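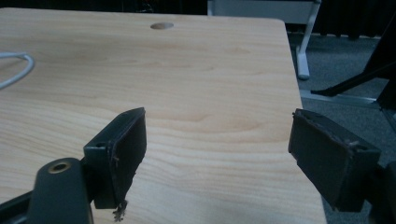 Prepared by the Plitavis software group, Kaseck
Progress report to the program office, second reporting period, closing in June

Scope

Work in this period covered the hand-held gripper data path: time alignment, camera pose estimation, finger opening estimation, and the episode filter that sits in front of training. Policy training itself is reported only where a change in the data path affected it. Hardware changes are outside the scope of this award and are not discussed, except where the software has to account for the state of a finger or pad.

Status against plan

Time alignment is complete. Pose estimation is complete for textured surfaces and partly complete for plain ones. Finger opening estimation has been rewritten and is in daily use. The episode filter is running but its thresholds are provisional. The planner interface is late and is carried into the next period.

Time alignment

The recorder previously stamped frames on arrival at the host. Under disk load the stamps bunched, and the pose track lagged the video by an amount that varied within one episode. Frames are now stamped at capture and the inertial stream is resampled onto the frame clock. The fixed offset between the two streams is estimated once per session from a short shake motion at the start. Sessions without a usable shake are rejected at import and the operator is told at that point. Older sessions were converted with the same tool. Three of them could not be recovered and have been withdrawn from the training set.

Pose estimation

The tracker works from the wide view of the workspace past the two fingers. On pale tabletops with soft wood grain, most of the image gives weak features that repeat along the grain. Matches slide in the direction of the grain and the estimated position drifts with them. A table edge, a grommet hole, a length of cable or the furniture legs beyond the table give better anchors, but they are few and they leave view when the gripper is brought low.

Two changes were made. Features are now selected per image cell with a cap on each cell, so that a cluster on one furniture leg cannot crowd out the rest. A direction test was added to the matcher: where the local gradient runs one way only, the match contributes a constraint across the grain and none along it. Drift on plain tables is lower in all test sequences. Loss of track on fast rotations close to the surface is unchanged.

The static mask that hides the gripper from the tracker was also redrawn. The earlier mask was a pair of rectangles and left parts of the finger mounts exposed. Features on those parts do not move with the background and were pulling the solution toward zero motion. The new mask follows the outline of both fingers and the body at full opening, and a second outline is blended in as the fingers close.

Finger opening

Opening width was formerly read from a marker on each finger. Markers wore or were covered during use, and the estimate dropped out at the moment of contact. The replacement fits the inner edge of each finger directly, using the known linkage geometry to restrict the search to one degree of freedom. It needs no marker.

The main source of error is pad condition. Scuffed rims and nicked edges move the fitted line slightly, and this is absorbed by a per-session offset. Torn pad material hanging below a finger is a larger problem: the frayed fibers are lighter than the finger, their outline is irregular, and the first version of the fit placed the edge on them. The fit now discards edge points below the pad line and reports a residual. A high residual marks the session for review and does not stop recording. Dark fingers against a dark background strip still give a poor edge in dim light. Exposure is now locked for the session after a short settling interval, which helps the fit but does not solve this case.

Episode filter

The filter reads the pose track, the opening signal and the tracker confidence and assigns each episode to accept, review or reject. The test set is 400 episodes labeled by hand. Agreement with the labels is good for reject and weaker for the boundary between accept and review. Most disagreements are episodes with a long idle portion before the first approach. A trimming step for idle portions has been written and is under test.

Planner interface

The Zernby planner expects poses in the robot base frame with a velocity limit per joint. Demonstrations are in the session frame and include hand motions the arm cannot follow. The retiming module slows these segments by a factor of up to 11, beyond which the segment is marked infeasible. It runs offline. The online version depends on a change to the message format that was agreed late in the period, and this accounts for the delay.

Tooling

The Yang viewer now shows video, pose, opening and filter decision on a single time axis. Import, filtering and export run from one command with a saved configuration, and each exported set records the configuration used.

Open items

Track loss on fast rotation near plain surfaces.
Finger edge fit in low contrast.
Filter thresholds to be fixed after the trimming step is merged.
Online retiming and integration with the Zernby planner.

No change to the budget is requested. The planner delay can be taken up within the next period if the message format is not revised again.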